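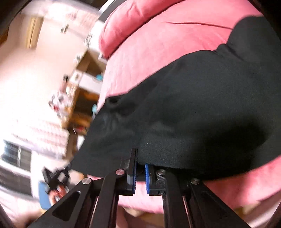

Sorting out the spinning reels

25 February 2019

I spent the last few evenings going through the older spinning reels and writing down what is in each box. The list was out of date. I had two entries for the same Prurnari and none at all for the Loller with the folding handle, which I have owned since before I started keeping a list.

The collection stands at 108 reels. Most are freshwater sizes. I no longer buy saltwater reels unless the bail mechanism is something I have not taken apart before.

The Varkutura reels take up the most space. There are two versions of the early model and they are easy to confuse. The first has a brass pinion and a three-screw side plate. The second has a steel pinion and the same side plate, but the screw heads are slightly smaller and sit deeper. The foot stamp is the same on both, so the only sure check is to take the plate off. Sellers rarely do this, and I don't expect them to.

One of mine has a first version body with a second version spool. It fits, but the line lays up heavy toward the front lip. I tried one thin washer under the spool and then two. Two was correct. If anyone has a loose first version spool, I would trade a Nautiyal handle and a complete drag stack for it.

Grease is the usual problem with anything stored for a long time. The original grease on the Lollers turns to a brown wax that does not wipe off. I soak the gears in mineral spirits overnight, brush them, and let them dry on newspaper. Keep the drag washers out of the bath. The felt ones swell and the leather ones go stiff, and replacements are hard to find in the right diameter.

Gaurav Agarwal wrote in October to correct what I had said about the Nautiyal anti-reverse. I had it down as a spring and pawl. He has the parts sheet, and it shows a pawl with a friction clip and no spring. I opened mine again and he is right – the spring in my reel was put there by a previous owner. I have taken it out and the reel now runs quietly. The old entry has been changed.

I paid $90 for the boxed Prurnari, which is more than I normally spend. The box has a split corner and the wrench is missing. The reel itself has no line wear on the roller, and the bail spring is still strong.

Still to do: the fly reels, and a drawer of loose handles that need to be matched by thread size.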